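3.2 Towels and the place of the decorated corner

In the second part of the study we asked how people in the household fold the textiles they use every day. Of all the textiles in our interviews, the small towel was the one on which the participants had the most to say. Bed sheets were described as a duty, and clothes were described by their owner. Towels were described by their look on the shelf. This difference was already noted by Sebastian in the pilot work in Flurodmont, but it was not followed further there.

The interviews were made in 129 households. In each household we spoke with the person who does most of the folding, and we asked this person to fold at least one towel while talking. The talk was written down in full and later coded under 11 themes. The present section deals with only 3 of them: the first fold, the treatment of the hem, and the decorated corner.

By "decorated corner" we mean any corner or edge which carries embroidery, a woven name or a sewn figure. Such towels are common in homes with children, but we met them also in homes where no child has lived for many years. Figure 4 gives a towel of this type, with blue and white stripes and a rabbit face embroidered on a white stripe near the corner.
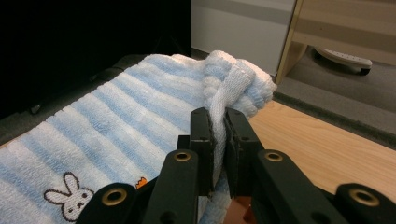 Figure 4. Striped terry towel with embroidered rabbit, end bunched.

The participants did not agree on which side of the towel should be decided first. One group begins with the hem. They look for the two short ends, bring them together, and accept the place where the decoration comes to lie. For this group a good fold is a fold with straight edges. The other group begins with the decoration. They turn the towel until the figure is in the hand, and they make all later folds in such a way that it stays on the outside. One participant from the Quiambao quarter said: "If I cannot see the face, I open it and do it again." She did not mind that the ends were uneven by the width of a finger.

The stripes made a further difficulty. When a towel has stripes, any error in the first fold becomes visible, as the bands of the upper layer do not meet the bands of the lower one. Several participants used the stripes as a guide and said that a plain towel is harder to fold well. Others found the stripes tiring and kept such towels at the bottom of the pile.

Terry cloth was also discussed for its thickness. The loops hold against each other, so a layer once placed does not slide easily, and a bunched end must be pulled out by the edge before it lies flat. The usual advice was to take hold of the hem and to shake the towel once. In the older manual by Golik the same advice is given for linen, where in our opinion it is less needed.

We do not claim that the preference for the decorated corner is a matter of age or of family size. The coded passages, nearly 2,000 in total, do not support either reading. A connection with the type of shelf seems more probable to us, and it is treated in Section 3.3.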